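Open day at the Vonden works, Jindside

I have been to open days at a lighthouse, a sewage plant and a mattress factory, and the mattress factory was the only one that sent me home with a hat. So I came to the Vonden wall finish works in Jindside with my hopes in the usual place. The bus takes 40 minutes from the station and lets you off at a gate with no sign on it, across from another gate with no sign on it. I picked the wrong one and had a pleasant talk with a man who repairs trailers.

Vonden makes colored plaster, mostly brown. There was a gray once, in the eighties, and the guide mentioned it the way families mention an uncle. The current range runs to 58 browns, each with a name and a sample chip, and the tour begins with the chips laid out from light to dark on a wall of the lobby. By the second row I had lost the ability to tell them apart. By the fourth I had strong opinions about all of them. 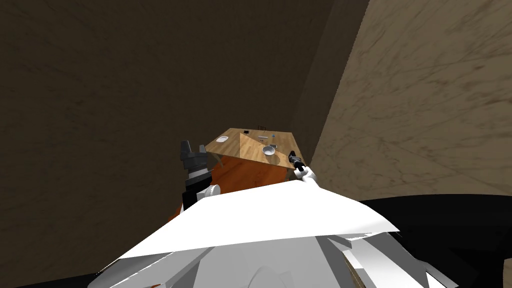
Two dark browns and a tan, with a table.

We were taken up to the mixing floor in groups. It's 52 steps, and the handrail stops well before the stairs do. The mixing floor is loud and smells like a wet basement, and I liked it very much. Lime goes in one end and pigment goes in from a hopper on the side, and a woman with a clipboard stands at the far end looking unhappy until the color is right. Our guide explained that a batch is never judged wet. They spread a little on a card, dry it with what looked to me like a regular hair dryer, and hold it up to the window. If it's cloudy they wait. I asked what happens when it's cloudy all week and was told that it's cloudy all week quite often.

The bestseller is called Fallahi. It's a warm middle brown, and it goes mainly to restaurants and dentists. I own a kitchen that is nearly this color, though in my case it was achieved by frying things.

After that came the talk on light, held in a side room with folding chairs. The main point was that a color on a chip and a color on a wall are two separate animals, and that anyone who paints four walls after looking at one square inch gets what's coming to them.

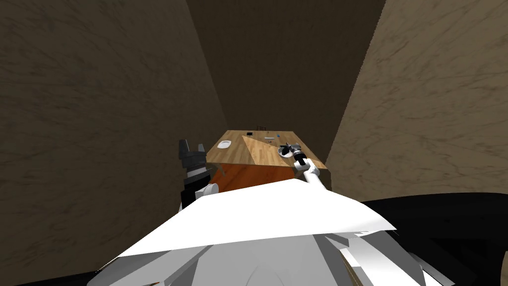
Rochelle Yazzie disagreed from the row behind me, and at some length. She had done her whole hallway from a single chip, she said, and the trouble was never the color, it was the sheen, and why did the catalog print everything as though it were dull? The speaker said this was a fair point and moved on to mold. She brought it up again during mold.

Lunch was at the Wandia, the cafe beside the loading dock. The soup was brown. I don't think they meant anything by it. The bread was good and the coffee came in the kind of cup you have to hold by the rim, and by half past one they had run out of everything except pie, so I had pie.

In the afternoon you could try troweling your own board. I was given a trowel, a bucket and an apron that had clearly been through a lot. The trick is to hold the blade nearly flat and keep moving, and I can report that I know the trick. My board looked like a cake somebody had sat on. The boy next to me finished his in one pass and went off to find his mother. 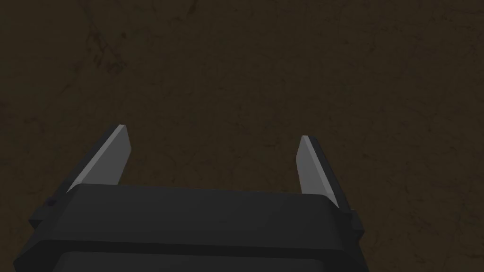 Plain at first glance, less so toward the corners.

The last stop was the warehouse, where 400 buckets were waiting for a hotel that had changed its mind about the lobby, then changed it back, then stopped answering the phone. You could buy one at a discount if you could carry it to the bus. A couple from our group tried and got as far as the trailer man's gate.

Practical notes: the open day runs every March and it's free. Wear shoes you don't care about. The afternoon boards take a week to cure, and they'll mail yours to you if you pay the postage. I paid. It's leaning against the wall in the garage, and I still haven't decided which way up it goes.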